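Pegs, Holes and Fit: How Parts Go Together
From the Hedegaard pages for young builders, ages 8 to 11

A peg is a short rod. A hole is a space shaped to take it. Putting one into the other is called insertion. It is a basic step in building things, and it is used in chairs, toys, clocks and bicycles.

A practice board for insertion is a flat plate with holes and outlines in it. The loose parts that belong to the board are often made in a different color, so they are easy to find against the plate. A board can have round holes, narrow slots and larger outlines. Each shape tests a different kind of placing.

Parts of the job

Insertion has stages. First the peg is gripped. Then it is lifted and held upright. Then it is moved until it is over the hole. This stage is called alignment. Last, it is lowered. 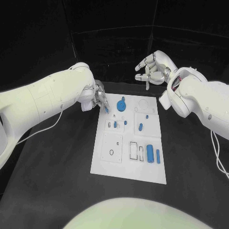 Alignment has 2 parts. The first is position: the center of the peg must be over the center of the hole. The second is angle: the peg must point the same way the hole does. A peg in the right position at the wrong angle will touch one side of the hole and stop. This is called jamming. Pushing harder usually makes a jam worse. The correct action is to lift the peg a little, straighten it and lower it again.

Clearance

The gap between a peg and its hole is called clearance. Suppose a hole is 12 millimeters wide and the peg is 10 millimeters wide. The clearance is 2 millimeters. That is a loose fit. The peg drops in easily, but it can also wobble.

If the clearance is very small, the fit is close. A close fit holds the peg steady and needs better alignment. If the peg is slightly wider than the hole, it has to be pressed in with force. This is a press fit. Press fits are used for parts that are meant to stay together.

Many holes have a sloped rim. The slope is called a chamfer. It guides the tip of the peg toward the center, so a small error in position is corrected on the way down. Look at the end of a wooden dowel from a furniture kit. The edge is often sloped there too, for the same purpose.

Why shape matters

A round peg can be turned any way and still fit a round hole. A square peg fits a square hole in four positions. A long, narrow tab fits a slot in only 2 positions, and if one end of the tab is different from the other, there is only one. Designers use this on purpose. A battery cover with a tab on one side cannot be put on backward. 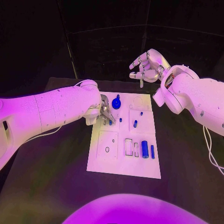
Inger Bech wrote in to ask about round lids, which she says go on crooked at her house even though they can be turned any way. The lid of a jar has a thread, a ridge that winds around the inside. A thread has a starting point, so turning matters after all. Set the lid flat and turn it backward until it drops slightly. Then turn it forward.

Try it

You need modeling clay, a pencil with flat ends and a ruler.

1. Press the clay into a slab thicker than your thumb.
2. Push the pencil straight down into the clay, then pull it out.
3. Put the pencil back in the hole. Note how much care it takes.
4. Widen the rim of the hole with a fingertip to make a chamfer.
5. Repeat step 3 with your eyes closed.

Measure the width of the rim before and after step 4. Write both numbers down.

Words used on this page

Alignment: matching position and angle.
Chamfer: a sloped edge.
Clearance: the gap between two parts.
Insertion: putting one part into another.
Press fit: a fit that needs force.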